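Metora Two-Arm Bench Cell
Sold by Jirivura
Updated May 31, 2026

Overview | What's included | Planning your budget | Lead times | Contact

The Metora is a tabletop cell with two arms, meant for sorting, tray loading and the sort of small handling work that people get bored of by ten in the morning. It bolts to a bench you already own. If you don't own a bench we will sell you one, but please look in your storeroom first. Most of our customers find a bench there, along with a label printer they had given up on.

We quote the cell as one line and everything else as separate lines. Purchasing departments like this. Engineers find it upsetting, as the separate lines are where the money goes.

What's included

Two arms with grippers
Controller and power supply
Cable set, 6 m
Mounting plates and bolts
Fusier task software, single seat, first year
One remote setup session

What's not included

Bench
Trays, bins and anything else you want picked up or put down
Overhead cameras and the rails to hang them from
Guarding, if your risk assessment asks for it
Patience

Planning your budget

A first budget usually has the arms in it, and the software, and then a round number called "misc." The round number is wrong. Spare finger sets, a second controller fuse kit, freight, an electrician for half a day and somebody's time to write the tasks all live in there, and they don't fit. Our applications lead, Paweena Sitthichai, asks new customers to list every container the cell will touch before they ask for a price. It takes an afternoon and it has talked at least two of them out of buying the bigger gripper.

Buy the containers early, and buy them in the colors and sizes you'll really use. Clear plastic deserves its own line in the plan: shiny edges and see-through walls can be hard on a vision system, and you want to find that out on your test bench while the purchase order is still a draft.
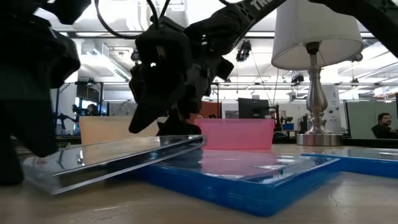 Do we need to buy new trays and bins for the cell?

Most sites keep what they have. Send us one of each type and we'll try them with the standard fingers before you order. If a bin flexes too much or a tray has a rim the fingers can't get under, we'll say so and suggest a replacement, which you can buy from anyone. We don't make bins and have no wish to start.

Space and power

Allow a bench 600 mm deep at the very least. The mounting plates sit 516 mm apart, center to center, and that spacing is fixed. Customers have asked us to change it. We have thought about it, and it is still 516 mm. One ordinary grounded outlet per cell is enough, on a circuit that isn't shared with the coffee machine.

Leave room on the bench for a person to reach in and reset things with the power off. Drawings tend to forget this person, who then has to be thin.

Running costs

Plan on replacement finger pads, around $596 per cell each year at a single shift. The Fusier seat renews annually and we send the invoice well ahead so that it can be lost in good time. Arm service is by exchange: you ship yours out, we ship one in, and the freight is on the quote.

Lead times

Orders confirmed now ship in August. Rattanakul handles crating and delivery, and will want to know your door width. Measure the door. Please don't send the width from the building plans.

Try before you buy

A one-month rental is available, with the fee credited against purchase. Renters get the same setup session as buyers and the same manual, including the chapter on cable routing that everyone reads second.

To request a quote, send your container list, bench depth and door width to the Jirivura sales desk. Quotes stay valid for thirty days.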